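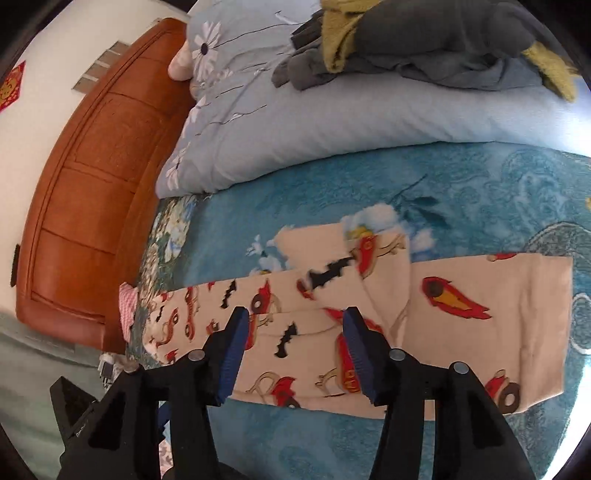
Hamidreza Ranjbar told them the withdrawals would have to stay closed until the count was finished, and that he didn't care what Willbridge had promised its customers. He said it once, over the speaker, and then the line went quiet except for somebody typing.

Dana wrote it down. She had been running operations at Goltura for two years, and the exchange had never closed withdrawals for longer than an hour. It was now past four in the morning. The ledger said the cold wallet should hold 1,000 coins more than it did.

"Could it be a display error?" Pruitt asked.

"I've checked it on two nodes," Dana said. "It's the same on both."

Goltura kept its reserves behind thirteen keys, held by thirteen people in different cities. Nine had to sign before anything moved. Dana had one of the keys herself, in a safe deposit box across from the post office, and she had not been to the box since December. She opened the signing log and read the names from the last transfer. Hers was the sixth.

She read the line again. Then she muted herself and got up to fill the kettle.

When she came back they were arguing about the token. Grornora had dropped in price twice since midnight, and Pruitt wanted to put out a notice saying maintenance was running long. Ranjbar said no notice would go out with the word maintenance in it.

"Then what do I call it?"

"A count," Ranjbar said. "We are counting."

Dana unmuted. "My key is on the log," she said. "I didn't sign."

The typing stopped.

"Say that again," Ranjbar said.

"The transfer on the ninth line. It has my signature and I didn't make it. I want that in the record before we go any further."

Pruitt started to say something about the Safavi audit, how the auditors had tested every key in the fall and kept no copies – they had signed a paper saying so. Ranjbar let him finish. Then he asked Dana what time the bank opened.

"Eight thirty."

"Take someone with you. Don't touch the box until they've seen it closed."

She said she would. The notice went up at five, three sentences long, and within minutes there were nearly 200 messages in the support queue. She answered the first few by hand. A man in Ohio wanted to know if he should be worried. She typed that withdrawals were closed for a count of reserves, looked at it, and sent it. Then she went to find her shoes.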